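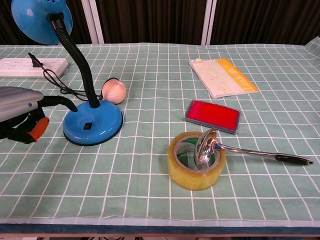 # Clearing the Work Table Before the Move

The undersigned has occupied the same apartment in Stadham for a number of years and will relocate to Demcombe at the end of August. In preparation, it was decided that the household would be packed by surface. Each surface is cleared in full before the next is begun. The work table by the curtains was selected as the first.

The reasoning was practical. Closets and cabinets conceal their contents and can be handled in a single afternoon of lifting. A table collects items that belong to other rooms, and each of these requires a decision. An earlier move, from Tapia, was conducted in the opposite order, and the final evening was spent putting unrelated articles into grocery bags.

## Items requiring a decision

The blue desk lamp will be retained. It has a flexible neck and a heavy round base, and it has provided the only adequate light for evening correspondence. Lamps of this type travel poorly when the neck is forced straight. It will be allowed to keep its bend and will be placed in a box tall enough to accept it, with a dish towel around the shade. The cord will be coiled separately and secured with a twist tie.

The white power strip will be packed last. This was a lesson from Tapia, where the strip went into the first box and the telephone could not be charged for two days.

The ink pad presented some difficulty. It is red, and red ink does not come out of table linen. It was purchased to mark the covers of recipe notebooks and has since been used chiefly for return addresses. It will travel in a zippered plastic bag, lying flat, inside a second bag. The address stamp itself has been discarded, as the Stadham address will no longer be of use. A replacement will be ordered once the Demcombe mailbox number is confirmed.

The booklet with "Lexicon" on its yellow band will go with the reference books. Paper goods are assigned to small boxes only. The present limit is five books' depth to a box, a figure arrived at through experience and a sore back.

The ladle belongs to the kitchen. It is stainless steel with a black grip and a hole for hanging, and it had come to rest against the packing tape. It has been returned to the kitchen group, where it will be wrapped with the other long-handled utensils. The kitchen will remain in partial service until the final Sunday, and soup is planned for that day, so the ladle may yet be excused from the first round.

The pale pink ball will be retained. No case was made for it, and none was required.

## Supplies

The tape is a clear, slightly yellow variety on a cardboard core. It holds well on clean cardboard and less well on boxes that have been used before. Reused boxes should be taped along the center seam and again across it, particularly on the underside.

Boxes were obtained from a stationery shop in Dinell, which sells them flat in bundles of five. The quality is acceptable. The medium size is recommended over the large – a large box invites overfilling, and the stairs in this building are narrow.

## The cloth

The mint-green tablecloth will be the last item removed. Its printed grid has proved useful for lining up envelopes and for judging whether an article will fit a given box. After laundering, it will serve as padding between the table top and the wall of the truck. It is hoped that it will suit the new room, although the table there will stand under a window and the color may appear different in daylight.

The next surface scheduled for clearing is the hall shelf, which holds mostly keys. Several of these no longer correspond to any known lock.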